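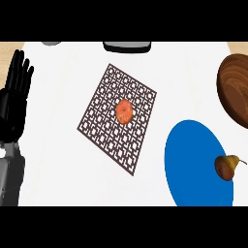 **Will the Hukesow cabins be ready for summer families?** Most of them will: seven are open for bookings as of 3 June 2023, and the last two need their decks signed off before I'll let anyone's toddler loose on them.

Hi Volker, so where has the Clemell money gone this spring? Mostly into beds, I'm happy to say! The bunk rooms are finished, the sofa beds came (one in the wrong color, and I've decided to love it), and every cabin now sleeps a family plus a set of grandparents.

### Bookings

We've sold 595 nights for the season, and the three-bedroom cabins went first. Bautista put the weekly rate online and the phone got busy the same afternoon — mostly people asking about dogs. We're saying yes to dogs in the four cabins nearest the lake road.

### Money

- Laundry hookups came in $2,000 over. Anatole found old pipe where the drawings showed new.
- I moved that out of the signage line, so the total hasn't changed.
- The deposit from Contreras for the fall reunion has cleared.

### Still open

The decks, as I said. Also the shuttle from Umulberg: Uwe wants a 30-seat bus and I think a van would do us fine, at least this year. Could you let me know by the end of June which one you'd back? The bus company is holding a price for us until then.

Thibault Langlois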